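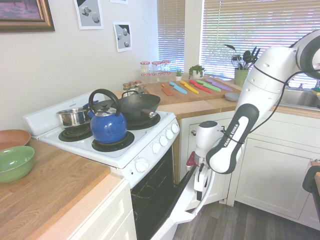
Saturday, second firing of the ash glazes

Kiln cracked open at 7.40 this morning and I am so pleased with the Jalau batch! The test tiles came out with proper runs down the grooves, pooling green at the bottom edge, and the breaks over the ridges have gone a lovely toasted brown. Tekle owes me a coffee, he was sure it would all end up on the shelf.

Firing notes before I forget. Top temperature 1285 by the controller, held for 17 minutes, then left to drop by itself with the damper shut. Cone 9 flat, cone 10 bent well over on the middle shelf but only just leaning at the bottom, so we still have the cold spot by the door. I'd like to try the lower shelf one notch higher next time and see if that evens it out. Climb was 150 an hour once past red heat, same as the last one, so the only real change is the hold.

Ash – this is the Bekstead orchard ash, apple and a bit of hawthorn, washed twice and put through the 80 mesh. Vusumuzi did the second wash and got far more grit out than I did on the first. The unwashed version is on the four tiles marked U and I want everybody to have a look at them before they go in the drawer. Much rougher, with dark specks and a few pinholes, but there is a blue in the thick parts that the washed ones haven't got. I keep going back to it.

Recipe as mixed: ash 40, potash feldspar 30, ball clay 20, flint 10. Total dry weight 2000 g, so there's most of a bucket left. It settles like concrete if you leave it overnight. Stir from the bottom with the long stick and don't trust the first minute of stirring.

On the Bettencourt clay the same glaze is a different animal, paler and a bit chalky, and it has crawled at the rim on two of the bowls. Could be dust, could be that I put it on too thick. Vusumuzi thinks the bisque was a touch high for that body and he's probably right, it was drinking up hardly any water when I sponged it. Refire one bowl with a thin second coat? Nothing to lose.

Evildale stoneware is the winner so far. A bit of iron coming through, good strong ring when tapped, no dunting. The tall bottle with the cut sides is the best thing I've had out of this kiln all year and I'm not selling it.

To do:
Grind the two drips off the middle shelf and give it fresh batt wash
Line blend, washed against unwashed ash, five steps, on Evildale only
Ask Tekle for the fine brush back
Weigh out the feldspar before we run short, the sack is lower than it looks
Thickness test – one dip, two dips, three dips on the same tile, three seconds each

Leaving the rest of the bottom shelf in until this afternoon, it was still pinging when I lifted the first bowl out.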